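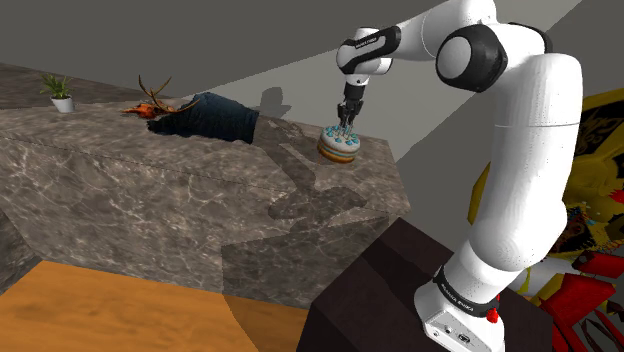
How to bring a robot arm onto your cake counter without losing your crew

By Reece Whitlock
March 31, 2026

We run a small bakery in Nollville, and since October one of our finishing stations has had an arm on it. I love this thing! But the arm was the easy part. Working out what everybody's day looks like once it's there took us most of the winter, so I'm writing down the order I'd do it in if I started over tomorrow.

What you need before you start
– One job that people on your team would gladly hand off
– A simulation of your counter (we built ours in Luma, but use whatever your installer supports)
– Two paid hours a week per person for training
– Somebody on shift who is allowed to say stop

Step 1. Ask who hates which job
Do this before you look at any equipment. I assumed our decorators would want help with piping. Nope! They like piping. What they wanted gone was lifting and moving finished cakes, bent over the counter, all morning long. On a Saturday we move 145 small rounds, and wrists were sore by lunch.

Step 2. Build the job in simulation first
Model the counter, the arm and one cake, and put some clutter on the counter too, because real counters have clutter. Then bring the gripper down over the cake from straight above and go slowly. We ran 868 practice pickups this way before a single real cake was involved. Let your bakers watch and shout at the screen. Our morning crew spotted within minutes that the fingers were coming down right where the candles go, and that changed how we plan the grip. Tall decorations now go on after the move.

Try tilted cakes as well. A cake doesn't always sit flat, and you want to find out what the arm does about it while the frosting is still pixels.

Step 3. Rewrite the shift before install day
Put it on paper: who loads, who checks, who decorates, who takes over when the arm stops. We have 9 people on the floor and every one of them got a new sheet. Hours stayed the same, and we said so in writing. Please don't leave that part for later. People will fill in the blank themselves, and they'll fill it in with the worst thing.

Step 4. Train everybody, including the weekend crew
Our installer, Isow, offered to train one "robot person." We asked for the whole floor. It cost more and I'd pay it again. If only one person knows how to clear a stop, that person never gets a lunch break.

Step 5. Start with one product
We picked the plain vanilla round and stayed on it for weeks. Keep a notebook by the station and write down every stop, even the silly ones. Ours had 309 entries by the end of January, and most of the fixes came straight out of it.

Step 6. Go back and ask again
After a couple of months, sit down and repeat Step 1. Two of our decorators now spend the time they got back on custom orders, and they're having a blast. One baker misses the quiet of the old routine, so we moved her to early dough, at her request. The checking job turned out to be dull if you do it all day – we swap every hour now.

If you use Yazzie for scheduling, set up "check" and "load" as separate roles so the swaps show on the board. It takes five minutes under Roles, then Add New.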